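Conlow Press Law Set, version 3

Conlow is a set of 658 court rulings on satire, insult and defamation in print, collected for work on text classification. Each ruling is stored as plain text with a short summary and one outcome label: upheld, dismissed or settled. Rulings under 300 words were left out.

Summaries were written by Fouad Ghoneim and checked against the source by Mahrous. Names of private parties are replaced with initials - names of publications are kept.
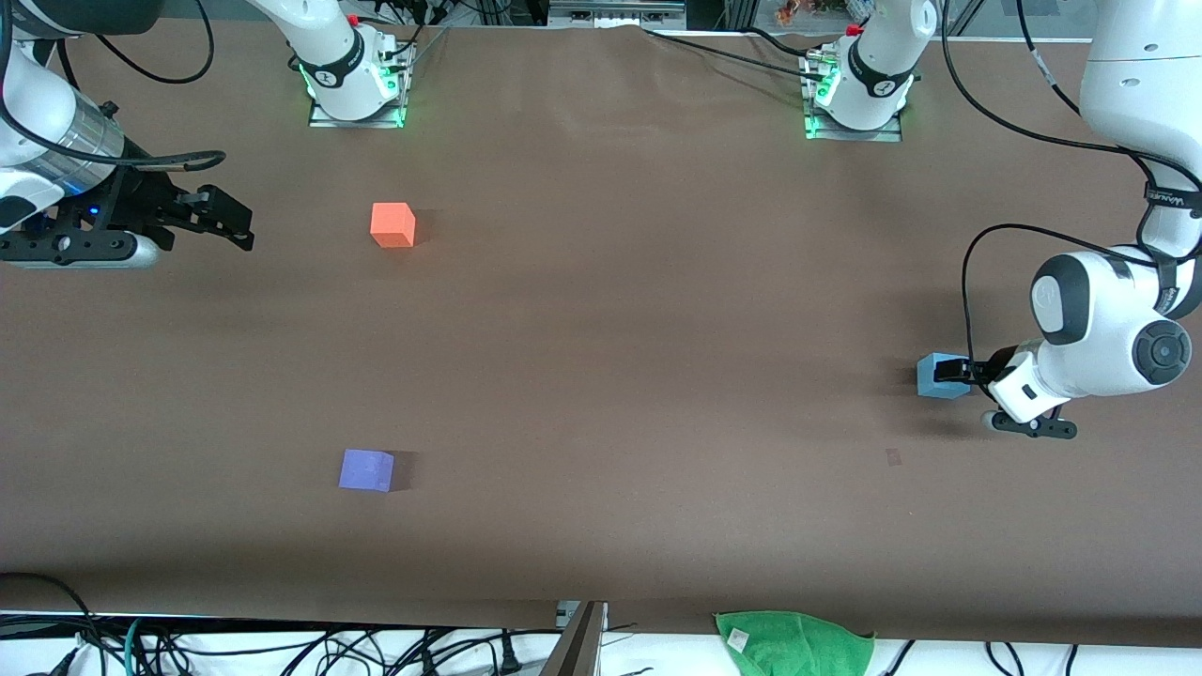

Ukby objected to the settled label in February, on the grounds that a settlement records no finding and should not sit beside the other two. The label stays in this version, but settled cases now have their own file and can be skipped at load time.

Known gaps: appeals are linked to the first ruling only where the docket number matches. Fines are given in the original currency and not adjusted. The test split holds 10 percent of the rulings, drawn by court.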